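Tuesday, June 9, 2026

Drain bench, second round. Carrying on with the kitchen branch mock-up, the one with the low spot in the run. Last time I only had clean water through it and it told us very little.

Setup is the same 2 inch clear pipe on the wall brackets, trap at the sink end, cleanout tee past the bend. I moved one bracket down so there is a real sag between the bend and the tee. Tadeusz checked it with the level and says it looks like most of the under-slab lines he has opened up. Slope on either side of the sag is unchanged.

Grease mix: lard and coffee grounds, poured warm, then cold water behind it. It set up in the sag on the first pour and did not move. By the third pour the water was backing up to the trap. I stopped there and let it sit through lunch.

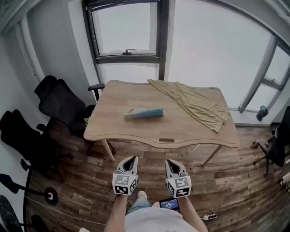
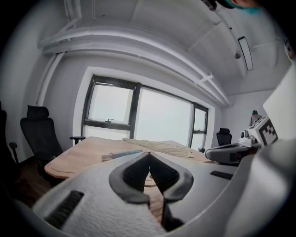
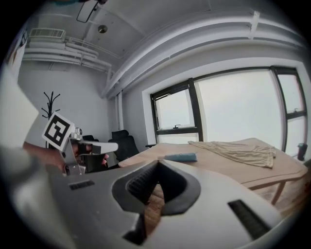
Hand auger first. Went in through the trap side and the head climbed over the plug instead of biting into it. Pulled back, tried again with the drop head Ngan-ling gave me, same thing. It opened a channel along the top of the pipe, enough that the sink drained and anyone would have called the job done. Looking through the side of the pipe, most of the grease was still in there.

Then the small jetter, the Tiletti, from the cleanout tee working back upstream. Set to 600 psi it only polished the surface. At 2,000 it cut through and the plug came apart in lumps, which caught at the tee until I flushed with the sink tap wide open. Hose kicked when it came out of the tee. Next time put tape on the hose a foot back from the nozzle so I know when to shut off.

The joint just below the tee was weeping afterward. Could be the jetting, could be that I never tightened it after moving the bracket. Hsin-yi wants it taken apart and the washer looked at before we blame the pressure. Fair enough.

Still to do:
New washer at the joint, dry the outside, run again with clean water only.
Repeat the auger test from the tee end.
Ask Po-yen if the Ó Gríofa order has the smaller cutter heads in it or just cable.
Empty the catch bucket into the grease drum, not the floor sink.

Left the pipe full overnight with the outlet capped. Level marked in pencil on the trap.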